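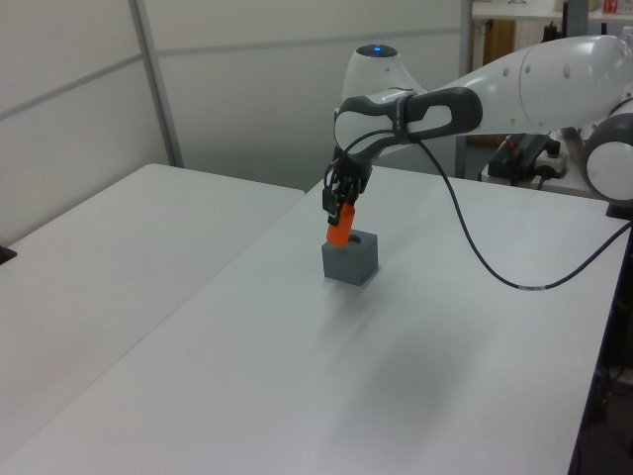 Memell Fit Trials: Progress Report to Clorura, September

1. Work in this period

The peg and block set for the Brakbridge bench was revised and put back into use. The set consists of a gray cube with one round hole in the top face and a short orange cylinder that is inserted vertically. The purpose remains to establish how much clearance the hole needs before insertion becomes dependable, and how far the block can be turned on the table before results drop.

2. Parts

Tran supplied 300 blocks under the second order. Blocks from the first order had a raised lip at the hole and were withdrawn. The second order was checked with a plug gauge on receipt. Cylinders are unchanged, except that the lower edge now carries a small chamfer.

3. Trials

Trials logged to date: 2,844. Of these, 1,964 used the revised blocks. The remainder used first-order blocks and are kept in a separate table, as the lip affects seating depth. Block orientation is now varied between trials, including positions with one corner toward the front of the table.

The most common fault is contact between the cylinder and the top face beside the hole. Jamming inside the hole is less frequent and is confined to the tightest clearance.

4. Open items

Wear at the hole edge has not been measured. A gauge check at fixed intervals will start next month.

The white tabletop shows soft shadows under the present lighting, and block position readings vary with them. A matte gray cover is on order.

Spending is within the approved budget. No change to the end date is requested.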